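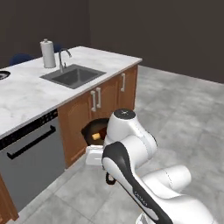

Posted by lammers_l on 9/23/22 – Jirotis forum, Manipulation in simulation

Hello all. I trained one policy on 558 kitchen episodes in Jirotis and tested it on 60 new layouts. The cabinet task is the weak one, only 17 successes. My method adds a second wrist view during training and drops it at test time. On the island top the same policy is much better, also with a bowl, a plate and a cup near each other. 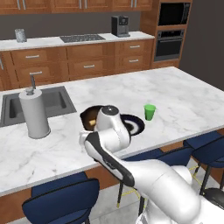
Re: second view dropped at test time
idris_price wrote:
Did you use the same seeds for the baseline? If not, I would not trust the gap.

lammers_l wrote:
Yes, same seeds. The frying pan is the hard object for me, the long handle changes the grasp a lot.

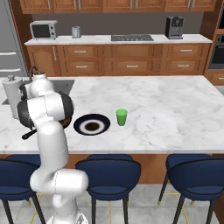 Normand Cormier: I disagree about the handle. In my runs the contact settings were guilty – please try a smaller time step before you blame the shape.

lammers_l wrote:
Fair. I will repeat it with seed 726 and post the table.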